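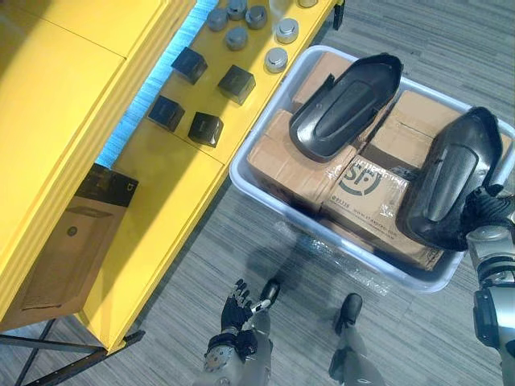 How high should a worktop be for sorting small parts while standing? A surface a little below elbow height suits most adults, and a bench that serves several people should be adjustable.

4.2 Work surface and containers

The height of the bench was settled early in the project and is reported in Section 3. The present section deals with the surface itself and with the containers placed on and beside it. Both were chosen after a short trial at Hillstead, where a white worktop had been in use and where users complained of glare and of pale parts that were hard to find.

A yellow surface was adopted for the second round. Dark parts stand out against it clearly, and metallic parts remain easy to pick out under most lighting. The choice carries a cost. A glossy yellow top throws soft reflections, and seams between panels can be mistaken for the edge of a flat part when seen at a low angle. Diekmann had recommended a matte finish for this reason, and her recommendation has been kept for any later bench of the Brinitz type.

The lighting of the room was measured at bench height and kept at 4000 kelvin throughout. An LED strip along the back of a worktop adds light where a tall panel would otherwise cast a shadow. Blue light was preferred by the users at Brumum, who found that it marked the rear limit of the working area – a point that had not been foreseen in the design brief. Its effect on the judgment of color was not tested, and readers who sort by color should treat the arrangement with caution.

Parts were grouped by shape before each session. Blocks and short cylinders were kept in separate areas of the top, with a clear space between them wide enough for a hand. Cylinders were placed upright, as they roll when laid on their sides. Large bins stood on the floor beside the bench and left the top free for work in progress. Carpet under the bench reduced noise, and Ruppert noted that small parts dropped on it stayed close to where they had landed. They were harder to see there than on a bare floor, particularly on a striped pattern.

Shallow trays took the place of the deep boxes used at Hillstead. Figure 4 shows two black trays of the same design on the yellow top, together with the layered plywood edge discussed below.

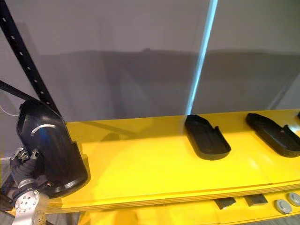 Figure 4. Work surface with trays.

A raised rim holds parts in place when a tray is moved, and rounded corners leave no narrow angle in which a small piece can lodge. Each tray was limited to 50 parts. Beyond that number the users tended to stack pieces, and counting errors rose.

The edge of the top was left without a cover strip. Exposed laminations are open to moisture and wear, and a clear sealant should be applied before regular use. Wendt supplied a sample with a plastic strip for comparison, but it had come loose at one corner by December – the sample was withdrawn and is not considered further in this report.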